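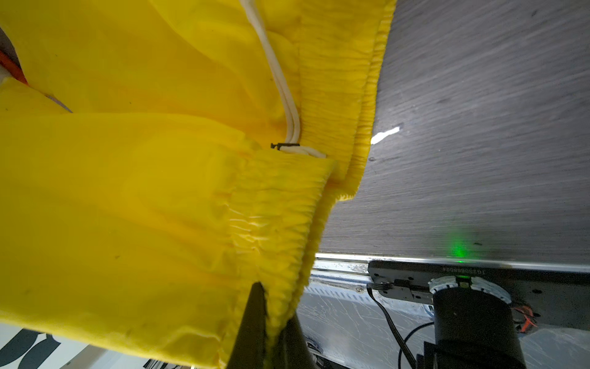

Wrist view, yellow garment, one finger under the elastic cuff.

Jaltedell garment handling clips: data card and reviewer notes

Version note: first written in August, revised 8th October.

What this is

Wrist-camera clips of a tabletop robot handling light clothing, kept with our review of the Jaltedell folding kit. Jaltedell is sold by Emberg as a ready-to-run package: arms, grippers, cameras and a starter policy. The sales page says it "handles everyday laundry out of the box." We wanted to know what was meant by handles, and by everyday, and we are still not sure.

Contents

1732 clips in total. 714 have a human-checked outcome label. The rest carry only the label the kit's own software gave them, and we would not train or report on those without looking first. The software is generous to itself. It will mark a grasp as good when the fingers have closed on any cloth at all, including the wrong layer.

Clips are sorted by session, then by arm. File order inside a session is not always time order. We asked Emberg about this and were told it would be fixed in an update.

Garments

Mostly thin, slippery things with elastic: cuffs, waistbands, gathered hems. We picked them on purpose. The demo reel for the kit sticks to towels and stiff cotton squares, and a towel will forgive nearly any grip.

Elastic is where the sales talk gets thin. A ruched cuff gives the gripper plenty to pinch, so the pick looks secure, but a pinch on the cuff says little about where the rest of the sleeve or leg is going. With two cuffs close together, 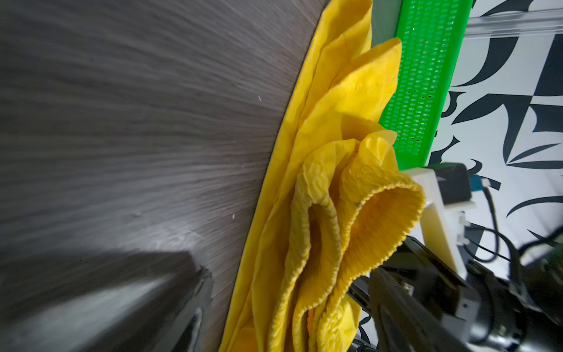
the starter policy has no stated rule for choosing between them, and the manual skips the question. Its section on sleeves is a paragraph long and covers a dress shirt laid flat. Ours are rarely laid flat. Neither is anyone's laundry.

Labels

grasp_ok: fingers closed on the intended part
layer: single, multiple, unclear
outcome: placed, dropped, stalled, stopped by operator
source: human or kit

"Unclear" is a real answer and we use it a lot. Please don't fold it into "single" to make the numbers nicer. The Sundaram toolkit does this by default on import, so turn that off.

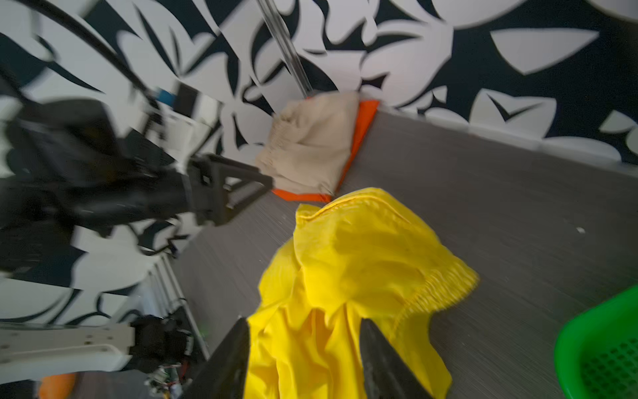

Yellow garment between the fingers, beige and orange cloth behind it.

Known problems

Motion blur on the faster arm moves. Fingers hide the contact point in many clips. Cloth of different colors often overlaps, and the kit's segmentation mask tends to merge the pieces. The backdrop has a bold black-and-white print, so a model trained only on these clips may not do well against a plain wall.

Clips under 10 frames were dropped. A batch of 40 with a bad clock was left in and flagged clock_bad.

Not suitable for

Claims about full folding. The clips cover picks and short moves. Emberg's brochure quotes a folding success rate with no garment list beside it, and nothing in this set can confirm or refute it.

License and contact

Free for research use. Send corrections to the Fitville bench through the issue tracker, with the clip ID and the label you think is wrong.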